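Home Archive About Contact
2 min read

I put together a Skorker chair last April and it took me 24 minutes. Could a machine do that chore for me yet? I would say partly.
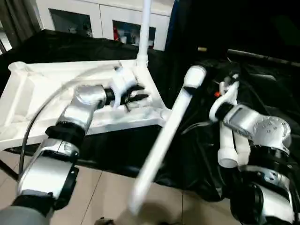

A two-armed robot with a long white pipe and the white plastic base.

Flat-pack work needs both hands – one to steady, one to push and twist.

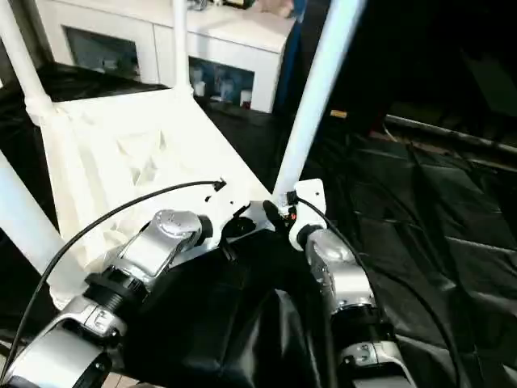
Both arms at the white brackets, chair on its back.

Holding a part still is easy for a person. A robot has to find the part first, and white plastic on white plastic can't help.
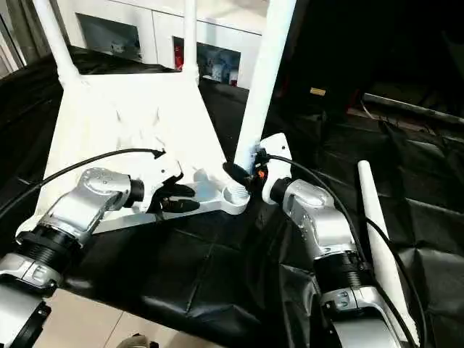
I'd pay 700 dollars for one that did chairs and shelves. At 2,000 I would keep doing it myself.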